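Last updated: Wed 17 January

By Areeba Khattak and Bastien Maillard
Student project report, Work Systems module

Two-arm handling at a sports goods packing site: effects on the work of the packing staff

1. Background

Bultley repacks sports goods for clubs and shops. Loose and returned tennis balls arrive in mixed crates, are sorted by condition, and go back into clear cans. Until last April all of this was done by hand at benches. The site then set up a trial cell with two robot arms, supplied through Parik, to take over the filling step. Sorting, labeling and final packing stayed manual.

Our project looked at what the trial changed for the people on the packing line. We did not measure the speed of the cell. The site keeps its own records on that and did not release them to us.

2. Method

We visited the site on 3 days and observed the early shift. We interviewed the shift lead, Marjan Akbari, and two packers, Niloufar Yazdani and Isla Ritchie. Each interview followed the same list of topics: tasks before and after the trial, physical strain, training, contact with coworkers, and who decides when the cell stops. Notes were typed up the same day and sent back to the person interviewed for correction. Ritchie changed two statements about break times. The others made no changes.

3. The task

Filling a can by hand is a short task repeated many times. The packer holds the can in one hand, takes a ball in the other, and pushes it in past the rim. Both packers named the thumb and wrist of the pushing hand as the place where strain built up during a shift. Yazdani had asked for a change of bench twice before the trial for this reason.

In the cell the task is divided the same way. One arm handles the ball and the other handles the can. The work area is marked out in squares with blue tape on brown paper, and staff use the squares when they talk about where an item should go. 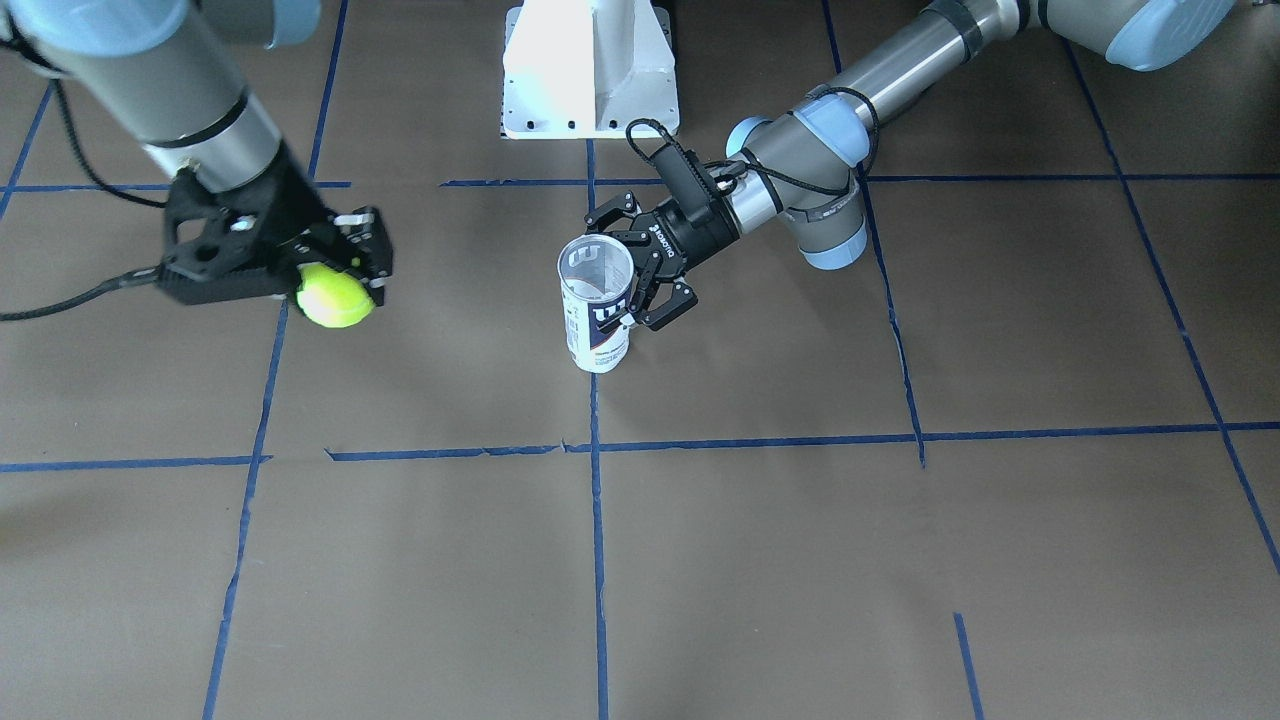

The division of the task matters for the staff because it decides what is left over for them. Cans must be delivered upright and with the lid off. Balls must be sorted beforehand, as the cell makes no judgment about wear or bounce. Both jobs were once part of filling and were done without being named. They now appear on the shift plan as "can prep" and "ball check," and a person is assigned to each.

4. Findings

4.1 Physical strain. Both packers reported less wrist pain on days when the cell ran. Ritchie reported more neck strain on ball check, which is done looking down at a low tray. The height of the tray has not been changed.

4.2 Pace. At the benches the packers set their own pace and could build up a reserve before a break. On can prep the pace follows the cell. Yazdani described this as the largest change for her. She can no longer work ahead, and a short absence has to be covered by someone else.

4.3 Skills. The training plan from Parik lists 59 items. Most concern safe entry, restart and cleaning. Akbari completed all of them, while the packers were trained on restart and cleaning only. When the cell stops for any other reason they call Akbari and wait. Both packers said they would like to learn more of the list, and neither had been offered it.

4.4 Contact. The benches faced each other. The can prep and ball check stations are on opposite sides of the cell, and conversation during work has mostly ended. Akbari had not planned for this and told us she learned of it from our notes.

5. Discussion

The trial removed the motion that caused the most complaints. It also moved control over pace from the packers to the cell, and knowledge of faults from the group to one person. The second effect comes from the training plan and could be changed without touching the equipment. The first is harder to change. A buffer rack between can prep and the cell would let the packer work ahead again, and there is floor space for one.

Our sample is small and covers only the early shift. The late shift has a different lead and may use the stations in another way.

6. Recommendations

Raise the ball check tray. Open the full training list to all packers on the line. Test a buffer rack for can prep. Rotate the two stations at each break, which Akbari has agreed to try on the early shift.

This site uses cookies to remember your settings. By continuing to browse you accept their use.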